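Evaluation of the Plustamach Scene Package for Simulated Tabletop Manipulation

Project report, Automation Laboratory course
Group members: Nneka Nwosu, Igor Czerwiński, Mikkel Ravn
Supervisor: Inger Grímsdóttir

1. Purpose

The Plustamach scene package is sold to teaching labs as a set of ready-made household scenes for simulated robot arms. Our department received a trial license in September. The group was asked to determine whether the package could replace the scenes that students currently build by hand in the second-year course, and to report any defects that would affect grading.

The comparison baseline was Furnetti, the in-house scene set maintained by Randa Saliba. It contains only boxes, cylinders and a flat table, but its contact behavior is well documented.

2. Setup

All runs were done on one lab workstation with the default renderer. The physics step was left at the vendor setting. Each task was scripted once by Igor and then run from the same script for both packages, with object poses randomized inside a fixed region of the work surface. Runs that stopped on a solver error were logged separately and not repeated.

A total of 2000 runs were planned. The final log contains 2095, as the first batch was repeated after a wrong friction value was found in our own configuration file. The first batch was kept in the log but is not used in the results.

3. Tasks

3.1 Grasp and place, small bottle

The arm approaches from above, closes on the top of a short labeled bottle and sets it upright on the counter. The AgileX arm model supplied with the package was used without changes. Grasp height was the only parameter tuned. Too low, and the fingers touch the counter before they close; the script then waits on a force threshold that is never cleared. The value we settled on leaves a small clearance at the fingertip.
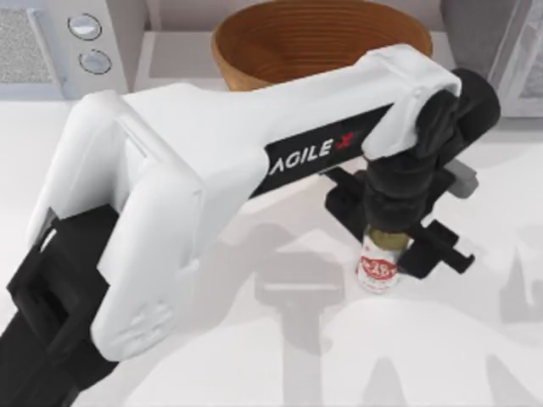 3.2 Approach near a large object

The second task tests collision checking. The gripper is sent to a series of points on the tabletop between a ribbed, golden-brown bowl and a standing picture frame with a pale, whitewashed finish. No object is grasped. A run is counted as failed if any link contacts either object.

The bowl is the harder of the two. Its wall widens from a narrow base to a broad rim, so a point that is free at table height may be blocked higher up. The package ships two collision meshes for it, a coarse hull and a fine mesh. With the coarse hull, the planner rejected points that were clearly reachable. With the fine mesh it accepted them, at the cost of longer planning.

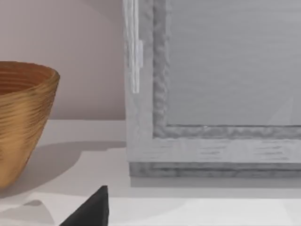 Planning time with the fine mesh had a median of 698 milliseconds, against 331 for the coarse hull. Both figures are acceptable for coursework. For students running many trials in one lab session the coarse hull is the practical choice, provided the handout states that it closes off part of the space under the rim.

4. Observations on the package

Installation took one afternoon. The manual assumes a folder layout that differs from the one the installer creates, and Mikkel had to correct the asset paths by hand.

Surface materials are well above what Furnetti offers. Shadows and wood grain are rendered in enough detail that the images can be used for the vision exercises later in the course, where the Furnetti scenes are too plain. We did not measure whether a detector trained on these images performs better, and make no claim about it.

Object masses are listed in the scene files but several were left at a default value. The bottle was one of these. We assigned our own mass before the final runs. Any group using the package should check this first.

The scene editor saves camera positions only when the whole scene is saved. Nneka lost two sets of camera positions before this was noticed.

5. Comparison with other options

The Ruppert package was considered but the trial version does not allow export of contact logs, so it was dropped. Hudstead, the reseller, quoted the same support terms for both products.

6. Recommendation

We recommend Plustamach for the vision exercises and for the collision task in 3.2. For force-related exercises we recommend keeping Furnetti until the default masses are corrected by the vendor. A seat license is sufficient for one lab room. The corrected path file and the mass table are stored in the course repository together with the task scripts.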